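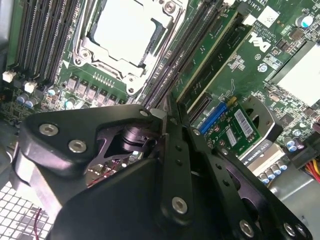
¿Qué es una esquela?

Una esquela es un aviso corto. Dice que una persona ha muerto y cuándo es la despedida. Sale en el periódico, en internet o en un papel pegado en la puerta de una tienda. En Cundthorpe las ponen en el tablón de la plaza, al lado de los horarios del bus.

¿Qué pone?

Casi siempre lo mismo. El nombre. La edad. El pueblo donde vivía. Luego la familia: hijos, nietos, hermanos. Y el sitio y la hora del funeral. A veces también en qué trabajaba o qué le gustaba, por ejemplo pescar en el río Uven o hacer croquetas.

¿Quién la escribe?

La familia, muchas veces con ayuda de la funeraria. Una funeraria es la empresa que prepara el entierro (en nuestra zona, Barbier). Hay que hacerlo deprisa, normalmente en un dia, y la gente está triste y cansada. Por eso algunas llevan errores. Un apellido mal, un nieto que falta. Se puede corregir, se llama y ya.

¿Y las palabras raras?

"Falleció": murió.
"Sus allegados": familia y amigos cercanos.
"Velatorio": el rato en que la gente se junta antes del entierro.
"D.E.P.": descanse en paz.

¿Para qué sirve?

Para avisar a mucha gente a la vez. Antiguos compañeros, vecinos que se mudaron a Drunimell hace años, la señora de la panadería. Y después se guarda. Hay familias que tienen esquelas de sus bisabuelos en una caja, y con ellas se puede hacer un árbol genealógico.

¿Puedo ayudar yo?

Sí, si quieres. Puedes contar algo que recuerdes de esa persona: una canción, un juego, lo que decía siempre. Tres lineas bastan. Si no te apetece, tampoco pasa nada. Y si leer una te pone triste, díselo a un mayor.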